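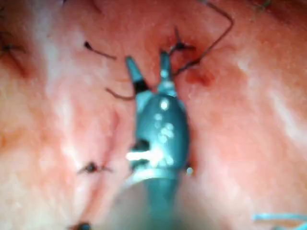

SURG 325
Operative Technique II
Unit 6: Handling Moist Soft Tissue with Fine Jawed Instruments

Instructor: Abdelkrim Alaoui
Reading: Berrada course packet, chapters on tissue planes and on traction. The Mullska notes are optional.

6.1 Scope

This unit covers the contact between a fine two-jawed instrument and wet soft tissue: approach, opening, spreading, grasping, release. Suturing and energy use are treated in later units. Suturing terms appear only where they affect the choice of grip.

Students should already be able to name the parts of the instrument from the tip down: tip, jaw, jaw base, pivot or wrist, shaft. These terms are used below without further definition. "Tissue" means unfixed soft tissue with an intact surface film of fluid unless stated otherwise.

6.2 Forces at the contact

Four kinds of loading are of interest.

Compression. Applied between closed jaws. The total closing force matters less than the force divided by the contact area. A narrow jaw produces a high pressure from a small force. Slender tips that suit dissection are for this reason poor holding tools on thick tissue.

Tension. Applied when tissue is pulled away from its attachment. Moderate tension opens a plane and makes it easier to see. Excess tension tears at the weakest point, and that point may lie some distance from the jaws.

Shear. Applied when the jaws slide or rotate while holding. Wet tissue has a low surface friction, so a light grip slides. The usual reaction is to squeeze harder. The preferred correction is to release, take a slightly larger bite, and pull along the line of the jaws.

Spreading. Applied by opening the jaws inside or against the tissue. The load is carried on the outer faces of the jaws and is greatest near the tips, where the travel is largest.

6.3 Jaw angle and tip travel

For a jaw of length L opening through a total angle A, with both jaws moving equally, the distance between tips is

d = 2 L sin(A/2)

For small angles, d is close to L times A with A in radians. Two consequences follow. A longer jaw gives more tip travel for the same angle. A longer jaw also gives less force at the tip for the same torque at the pivot. A student who changes from a short jaw to a long one should expect to open less and to feel, where feel is available, less resistance.

The formula assumes rigid jaws. Slender jaws bend under load, and the bending is seen as a difference between the commanded angle and the angle at the tips. Do not correct for it by opening further. Reduce the depth of the spread.

6.4 Surface film and sheen

Healthy exposed tissue carries a thin film of fluid. The film reflects light as whitish patches whose position depends on the light, the viewer and the local slope. The following points are used in the lab.

A bright patch is not a tissue feature. It shifts when the view shifts. Before treating a pale area as fat, scar or fibrous tissue, change the viewing angle slightly and check whether the area moves.

A bright patch that breaks up into many small points usually indicates a rough or finely folded surface. A broad, even sheen indicates a smooth one.

A surface that loses its sheen over the course of a session is drying. Dry tissue sticks to the jaws and tears on release. Irrigate before this stage.

Polished metal produces highlights of its own. Curved housings give small scattered points and straight edges give streaks. Neither should be used to judge the position of the tip. Use the outline of the jaw against the tissue.

6.5 Folds, furrows and planes

A dark line on a tissue surface may be a crease, a furrow between two raised parts, a vessel, or a shadow. They are separated as follows.

Crease: disappears when the surface is stretched at right angles to the line.
Furrow: widens when stretched, and has a floor. The floor is often a deeper red than the sides, partly from shading.
Vessel: keeps its width under light stretch and may blanch under light pressure.
Shadow: moves with the light or with the instrument that casts it.

Color alone is a weak guide. Pink, coral and red tones change with lighting, blood content, fluid depth and camera balance. Record color in notes only together with the lighting condition.

A furrow is not always a plane. A plane is a surface along which two layers part with little force and without bleeding. Some furrows lead to one. Others are simple infoldings of a single layer, and spreading at the bottom of them damages the layer. Test with a short, shallow spread before going deeper.

6.6 Spreading technique

Step 1. Bring the jaws to the surface closed. Confirm the outline of both tips.
Step 2. Align the jaws so that the direction of opening is suited to the structure at risk. Near a vessel, open parallel to its course during the first passes.
Step 3. Enter to a depth no greater than half the jaw length.
Step 4. Open slowly. Stop at the first increase in resistance or the first blanching of the tissue at the tips.
Step 5. Hold. Inspect the gap between the jaws for strands. Fine strands that part under light tension may be spread. Strands that stay round and do not thin out are to be identified before anything else is done.
Step 6. Withdraw with the jaws still partly open. Closing at depth can trap tissue that was not seen.

The order of steps 5 and 6 is the most frequent source of lost marks in the practical.

6.7 Grasping technique

Take the least tissue that will hold without slipping. On thin layers, lift the edge and grasp across it. On thick layers, grasp a fold and avoid a bite taken straight down into the surface. Keep the line of pull within the plane of the jaws where possible. Side loading twists the pivot and concentrates pressure on one edge of one jaw.

Release fully before moving to a new position. If tissue adheres to a jaw, irrigate and wait. Do not shake the instrument free.

Signs of excess grip: a pale mark that does not regain its color, a visible imprint of the jaw, separation of the surface layer.

6.8 Depth and focus

At close range the depth of sharp focus is small. With focus set at the tips, the shaft and the nearer parts of the field will be soft. This is acceptable for tip work. It is not acceptable while the shaft is being moved sideways, when contact behind the tips can go unseen. Pull the view back first.

Depth cues that remain useful in a flat view are overlap, cast shadow, and the dimpling of tissue at contact. Dimpling is the most reliable of these, but by definition it comes late.

6.9 Lab preparation

Sessions use the Gusard bench with Verkus trays. Each bench is supplied with 2,000 mL of saline for the session. Irrigate with small amounts and clear the pool after each use. Standing fluid hides furrows and produces a mirror surface.

Bring the completed worksheet for 6.3. The calculation is to be done by hand with units shown at each line.

Gloves and eye protection are required at the bench throughout. Tissue waste goes in the marked container. Instruments are rinsed with the jaws open, then brushed at the pivot, then inspected closed and open.

6.10 Problems

1. Two instruments have the same torque at the pivot. The jaws of the second are twice as long. Compare the tip force and the tip travel for the same opening angle.

2. A pale area lies next to a furrow and does not move when the view is changed. State the next check and the reason for it.

3. A grasp slips three times on a smooth wet surface. Give two corrections that do not increase the closing force.

4. Explain why withdrawal with partly open jaws is preferred, and describe one situation in which it should not be used.

Solutions to 1 and 3 are posted in August with the revised packet. Problems 2 and 4 are discussed at the bench.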